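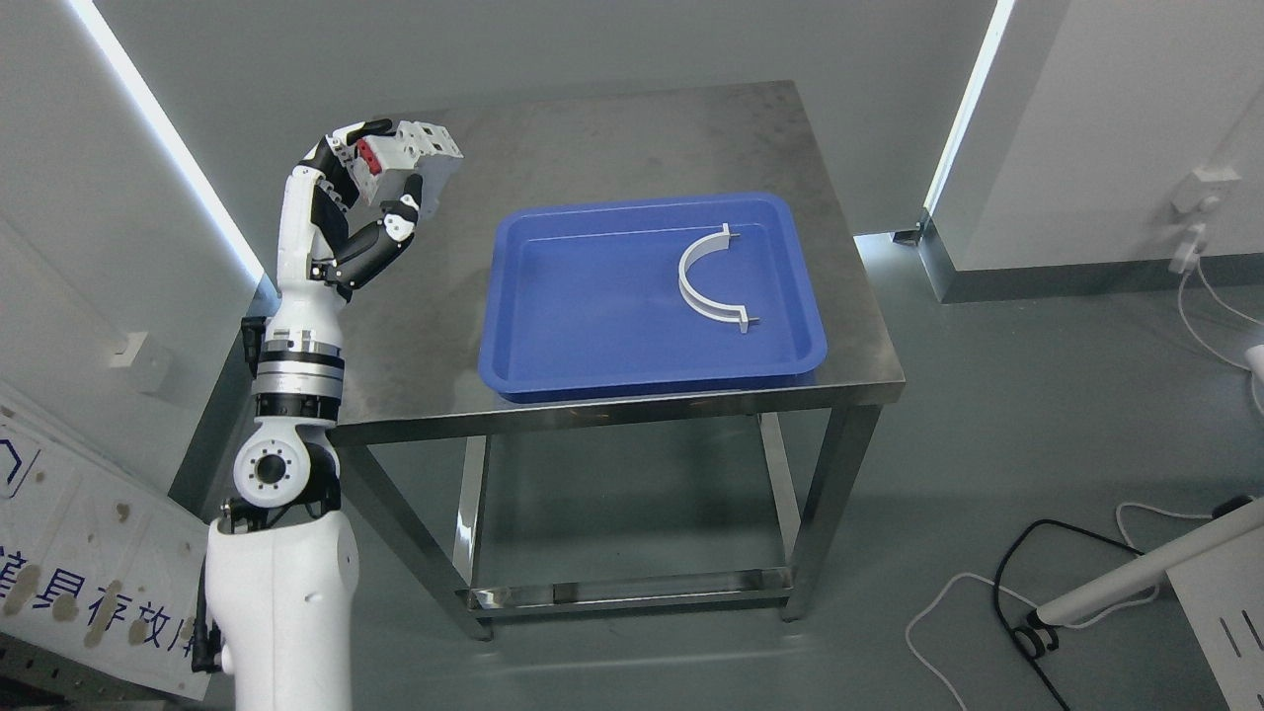
Who should write the handling rules for a robot cell? The people who load the trays and clear the faults should write the first draft, and the safety office should mark it up.

I have argued for this order for years and usually lost. The normal way is the other one. A consultant writes a standard procedure, it goes into a binder, and the cell runs by habit within a month. At Trosteo the binder ran to 665 lines when I first saw it. It covered lightning strikes. It did not say where a hand should rest between tasks, or who was allowed to put a part in front of it.

Those two points matter more than most of what gets written down. A rest position should be one posture, named, with the fingers closed and the arm clear of the work surface, and the operator should be able to recognize it from the door. If there are three acceptable rest positions, then people will guess, and someone will reach in when the arm is only paused.

The second point is about staging. My own rule is one tray, one job. Parts for the next job stay off the table until the current one is signed off. Fasetti took this up in December after a long argument over lost time. Their shift leads said it cost them roughly 6 minutes a day. I think that is a fair price, and I would pay double.
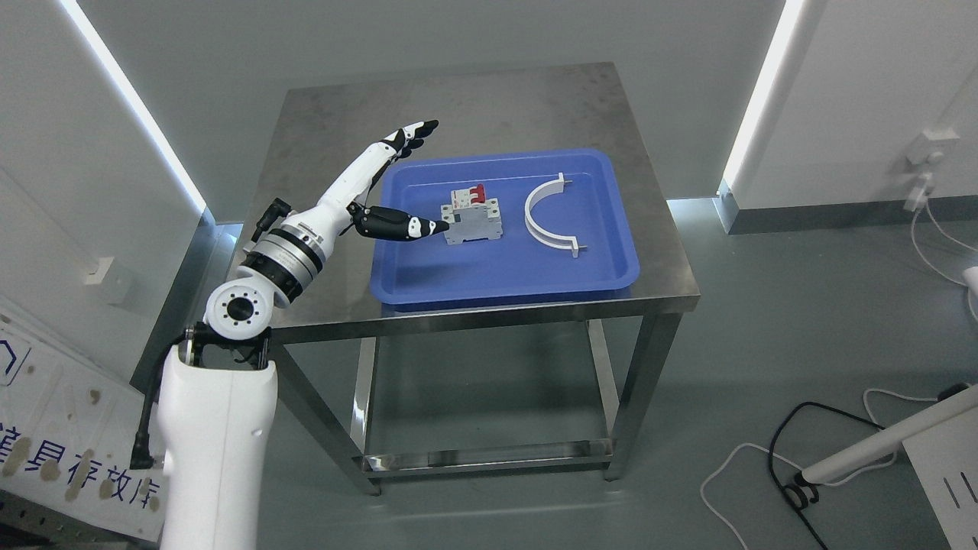

Small electrical parts and molded brackets are where staging rules get tested. They come in shapes that a hand can hold in several ways, and only one or two of those ways are any good. A written rule should say which face goes up and which end points toward the arm. "Place neatly" is not a rule. Neither is "as trained," a phrase I have now struck out of six different documents.

Floors deserve a line as well, and a short one. Cables should be routed or covered before the arm is powered, and the check should belong to a named role on each shift. The Baird checklist does this on its first page. Stostus puts it in an appendix, and I have told them it belongs up front with the stop button.

The objection I hear most is that rules written by operators are uneven. They are. The spelling is bad and the order is odd – one draft I read began with gloves and went straight to lunch breaks. A safety office can fix that in an afternoon. It cannot easily fix a clean document that leaves out what people do at the table all day.

I would also cap the length. Give the authors 500 words for the daily rules and let everything else live in the manual. If a rule doesn't fit, it has to push out another one, and the crew can argue over which.

Posted 03/10/2024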